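October 20, 2025 — bench notebook, baskets and bottles

Started the morning by pulling every basket off the shelf and wiping down the big beige table, which had a sticky ring on it that I suspect was mine. I had meant to spend an hour at most on the container question and then get back to the Alcombe write-up, but the hour got away from me, as it does, so I may as well put it all down while it is fresh.

The question, for anyone reading this later, is which basket we settle on for keeping the small bottles and cups together. We have been muddling along with a mixture since January, and everyone has a favorite. The Prarkico ones are deeper and feel nice in the hand, but the slots are long and a narrow cap will slip into one and stay there until you lose patience. The Hallix ones are shallower, with smaller holes, and they sit flatter on the table. I gave each type the same treatment: one bottle standing in it, carried from the shelf to the table and back, 35 trips per basket. The Prarkico basket let the bottle lean over on 13 of them. The Hallix let it lean on 2, and both of those were when I took the corner by the sink too fast and should probably be counted against me.

I also tried a folded cloth in the bottom of the Prarkico basket. It helps a good deal, and it looks rather cozy, but then you have a cloth to wash, and we already have a heap of those. I would not bother.

Next thing was the labels. The paper ones curl up at the edges as soon as they get damp, so I wrote straight on the rim with the thick marker and then wiped it hard with a wet sponge. Still legible on the white plastic, less so on the gray bins, where I ended up going over the letters again. If somebody has a light-colored marker at home that they can spare, the gray bins would be glad of it.

Bottles next. The squat round ones with the narrow neck are the ones I like best for the colored water, and I'd be happy to see us stop using the tall square ones altogether. A round body settles into a basket without much fuss, and the neck gives you something to take hold of when you want it out again.
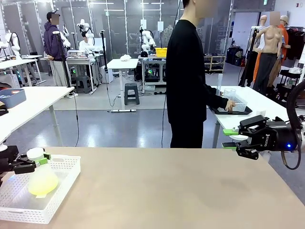

The white caps are fine so long as they are screwed down all the way. I found one this morning that had only been given half a turn, and there was a puddle under it the shape of Florida. Please do give them that last bit of a turn! The spare caps are in the jar marked Begum, which is what was on the carton they came in — we never did think of a better name for it.

While I was at it I went through the cups. The clear ones scratch easily if they are stacked, so I have put the best of them upside down on a towel and thrown out the cracked ones. There is a box of 1,000 paper ones on the bottom shelf if we run short, though they go soft if you leave water in them over lunch.

Left to do: order more of the Hallix baskets, find out whether the deeper ones can go to the supply closet for cords and tape, and redo the carrying with a full bottle, as I only had them half filled today. I would also like to try two bottles in one basket, side by side, and see if they knock together. Wiped the table again before leaving it. The sticky ring is fainter but still there, so I'll try warm water and a drop of dish soap in the morning.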